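Print this page
E-mail this to a friend

Skondham Fitted Sheet in Khaki: Seven Months On

I bought the Skondham fitted sheet in September, when the elastic on my old one gave out and it started rolling itself up to my knees every night like a window shade. The Skondham had 468 reviews on the Wurkgate site, most of them written by people who had owned it since breakfast. I've now slept on mine for 7 months, and I have some notes.

First, the color. The label says khaki. In the morning it's beige, under a lamp it's khaki, and under the strip light it is the color of an office manual. I don't mind. It hides toast crumbs, and anyone who tells you they don't eat toast in bed is selling white sheets.

The corners are the best part. The pockets are deep, the elastic runs all the way around, and none of the four has popped off yet, even the one by the wall that I put on blind with my arm wedged in up to the shoulder. My previous sheet, a Kashyap that cost more, let go of a corner about every third night, usually the same one.

Now the wrinkles. The package promises a "smooth hotel finish." I'd like to know which hotel. I have dried it on low, on high, and on the line at my sister's place in Borport, where the wind could iron a tent, and it still goes on the bed with soft creases running across it.

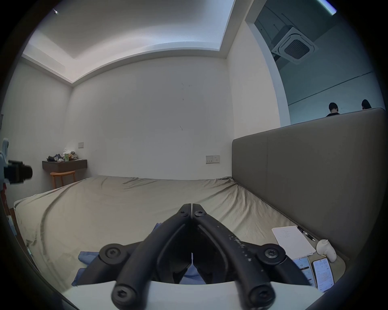 You stop noticing after a week or so, mostly by piling things on top. My bed is a desk until ten at night. Paperwork, a pen, the phones, whatever cloth I was dusting with when I lost interest. For that kind of use the sheet does well. The weave is tight enough that paper sits flat and you can sign your name on it without putting the pen through, which I can't say for the jersey kind. Phones stay where you set them down. Small white things remain findable against the beige, and small beige things are gone until laundry day.

It has pilled a little at the foot end, where my heels go. The color hasn't faded that I can see, though with this color I'm not sure how I'd tell. One ink mark came out in the second wash. A coffee ring did not, and I have turned the sheet around so it's under the pillow.

Sizing runs generous. If your mattress is thin you'll be tucking in slack every morning. Mine is a thick one and the fit is snug, with a short wrestling match at the last corner.

Would I buy it again? Yes, in the same khaki, or whatever it is by then. Skip the matching pillowcases. They come from a different dye lot, and they know it.

Four stars. The fifth is at the hotel.

203 people found this review helpful

Print this page
E-mail this to a friend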